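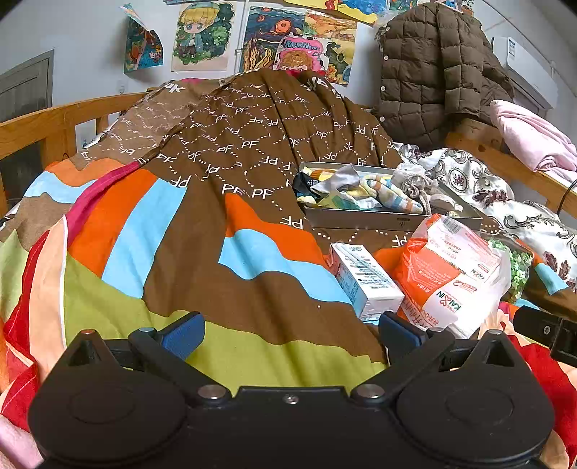 *Bed, afternoon, March. Sock tray on the brown blanket, gripper at the near end.*

Spent the whole day thinking about socks, which I was told at school would happen if I didn't apply myself, and then I applied myself and it happened anyway.

The number came out at lunchtime. We have 3,566 usable episodes in Druratside now, after throwing away the ones where the tracking wandered off or I sneezed. I had been looking forward to a big round total and had even thought about cake. No cake. I ran the training split overnight on the Jenmont machines and came down in my dressing gown to look at the curves like somebody checking on bread.

The result, in plain words, so that I can find it again when I am writing the paper and have forgotten what I believed: the policy trained on tidy rooms is better in tidy rooms, and the policy trained on messy ones is better nearly everywhere, including the tidy ones, except that it is slow. It dithers. It goes up to a sock, has a think, backs off, comes in again from the left. I know exactly where it learned this. It learned it from me. I have watched my own demonstrations back at double speed and I approach soft objects like a man trying to pick up somebody else's cat.

So there's the finding, or half of one. Clutter helps. Whether it's the clutter itself or just that the cluttered rooms have more colours in them, I can't say yet, and the reviewers will ask, because I would.

The plan for sorting that out is the swap test. Same tray, same contents, same starting pose of the gripper, and change only what's underneath and behind. Plain sheet first, then the stripy rug, then the full bedroom treatment with the wavy duvet and the patterned blanket and the drawings all over the wall. 50 trials on each. If the tidy policy falls over only when the duvet comes out, it's the looks of the thing. If it falls over when I put the same duvet under but flatten it first, well, then I've made myself another week of work.

Did the bedroom recordings after lunch. The blanket wanted to be a hill and I let it be a hill. Earlier in the project I'd have ironed the world flat before every take, and I think that's where the tidy set went wrong. The tray sat on top with the socks folded in it, and I put the little white carton and the orange KAISIN packet in front as the things to be left alone. The clear bag of green leaves went in beside them. I have a soft spot for the bag. Clear plastic is horrible for everything: for depth, for the feature matching, for my temper. Any method that can cope with a bag of leaves on a diamond-patterned blanket has earned its supper.

Note on the pads. The blue ones on the fingers grip cotton nicely and grip cardboard far too nicely. On the earlier set the carton kept coming along for the ride when I was only trying to nudge it. I should write down the pad type in the metadata for every session. I have been saying this since the second session. The metadata field exists. It is called "pad" and in 200 of the early episodes it says "yes".

Louro is the name of the alignment step, for the benefit of my future self, who will be sure it was the name of the logger. (Bimport is the logger. I didn't choose either.) Louro was behaving this afternoon, which made me suspicious, so I went through the trajectories by hand and found it was behaving. The walls with drawings on are a gift to it, all those corners and odd colours to hang on to. It's the plain sheet session that will give it trouble, with nothing but white behind and a bit of rail. There's a small joke in that somewhere. The policy prefers a quiet room and the tracking prefers a loud one, and I'm paid to keep them both happy in the same bed.

Tea. Two cups. Then the fight about the metric, which I had with myself, out loud, on the stairs.

At the moment a trial counts as a success if the right sock ends up out of the tray and nothing else has moved more than a hand's width. By that rule the messy policy gets 115 out of its 200 on last month's evaluation, and I wrote the figure on the whiteboard with some pride. But the rule doesn't care how long it takes, and some of those were very long. One of them I'd given up on and gone to find a biscuit. If I put a time limit in now, having seen the numbers, it's fiddling. If I don't, I'm claiming success for a robot that takes longer to fetch a sock than I take to buy one. I think the decent thing is to report both, keep the old rule as the main one, and put the timings in a figure where people can wince at them privately.

Also must stop saying "folded" in the task text when I mean "in the tray". Half the takes have folded ones and half have whatever state they were in when I lost patience. The model reads the text, poor thing, and believes me.

Things for tomorrow, before I forget:

- copy today's takes off Bimport and check the clocks agree
- plain sheet session, morning light if there is any
- look at the slow approaches again and see if they bunch up on the dark socks, I have a feeling about the navy ones
- fill in "pad" with an actual word
- more leaves

The feeling about the navy ones: on the pale stripes the fingers go straight in, or as straight as I ever taught them. On dark cloth there's a wobble just before closing. Could be the exposure. Could be that I wobble too, since I can't see the folds either. I'll pull out every dark-sock episode and plot the last second or so before contact, mine against the policy's, and if the two wobbles match then I suppose it's a success for imitation learning and a bad day for me.

Back aches from leaning over the bed. Left the second charger upstairs.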